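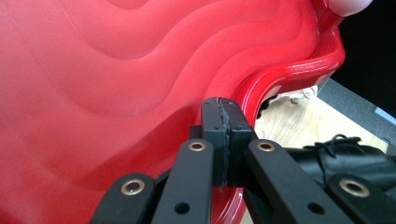 Endard Satin Pump with Rhinestone Buckle
Reviewed 6/4/22

Bought in April for indoor formal use. The Endard is a satin pump with a thin ankle strap. Price was 50, against 35 for the plain Trurkell.

The upper is smooth with a low luster. The opening is bound in rolled satin and kept its shape over 2,000 steps on carpet. Over 3,000, the binding began to rub at my heel. 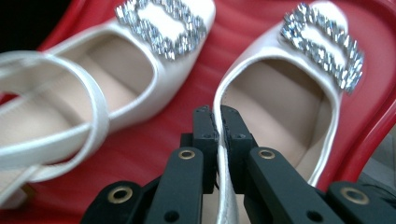 White satin pair on red plastic. The buckles are open in the center.

Buckle: rectangular, small faceted clear stones, satin showing through the window. No stones lost to date. It adds weight at the toe, noticeable on stairs. The insole is beige and thinly padded. Skurkari gel inserts fit without trimming but lift the heel slightly.

Strap: narrow, and it twists when fastened in a hurry. Costache makes a wider one that I would choose for dancing.
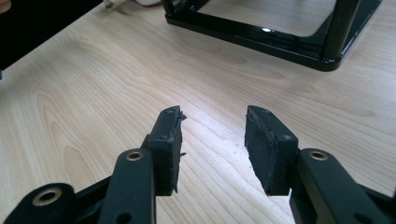 Light wood tabletop, glossy black metal frame behind.

Cleaning: dry cloth only. Water left a ring on my test patch.

Rating: 3.5 of 5. Size up a half for wide feet.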